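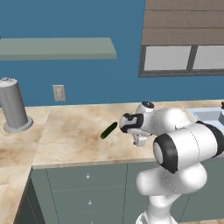 Cucumber on a beige-and-tan marble worktop.

Clirkari Stone Worktop Sealer
by Lahtinen

Clear penetrating sealer for marble, limestone and travertine
Tin sizes: 300 ml, 1000 ml
Finish: no added shine
Order code: 449

We sell four sealers and this is the one we argue about least. That is faint praise, but worktop sealers attract a lot of nonsense and we would sooner sell you a small tin with modest hopes attached.

What the maker says
Lahtinen describes Clirkari as "lasting protection for the busy kitchen". Lasting is doing a lot of work there. The leaflet goes on to say "up to 12 months", which could mean a year or could mean a fortnight. On the marble counter in our shop, where people put down keys, mugs and the odd sandwich, we had to redo it after seven months.

What it does
It soaks into the stone and slows down oil, tea, wine and beetroot, so you have time to find a cloth. Cooking oil left overnight on our test piece wiped off with a faint shadow, and the shadow had gone by the end of the week. Turmeric was worse. Turmeric is always worse.

What it does not do
It will not stop etching. Lemon juice and vinegar eat into the surface of marble and leave a dull mark, and no sealer of this type prevents it, whatever the label hints at. If you make a lot of pickles, use a tray or buy granite. It won't hide scratches either, and it won't fill chips.

Coverage
The tin claims eight square metres from 300 ml. Ignacio Valcárcel, who fits worktops and has used more of this than we have, gets five on honed marble and a bit over six on polished. Most kitchens will need one small tin. The large one keeps for two years once opened if the lid goes back on properly — ours did not, and it went to jelly.

How to use it
Clean the stone and leave it to dry for a full day.
Wipe on a thin coat with a lint-free cloth.
Wait ten minutes, then buff off everything left on the surface.
Second coat after an hour if the stone still darkens under a drop of water.
Keep food off it for 24 hours.

Open a window. The smell is described as "mild citrus" and we'd call it paint thinner with an orange in it.

Customer comments

"Does the job. I can't see any difference to look at, so I have to take it on trust until something gets spilt." Kaisu Koskela

"Left it on too long and got a sticky film. More sealer on a rag took it off, as the shop told me. Should be on the tin." Erdal Ersoy

Also in this range
Flarkis stone soap, order code 206. Perfectly good soap. Washing-up liquid, well diluted and rinsed off, does nearly as well for day-to-day wiping.

Returns
Unopened tins only, with the receipt.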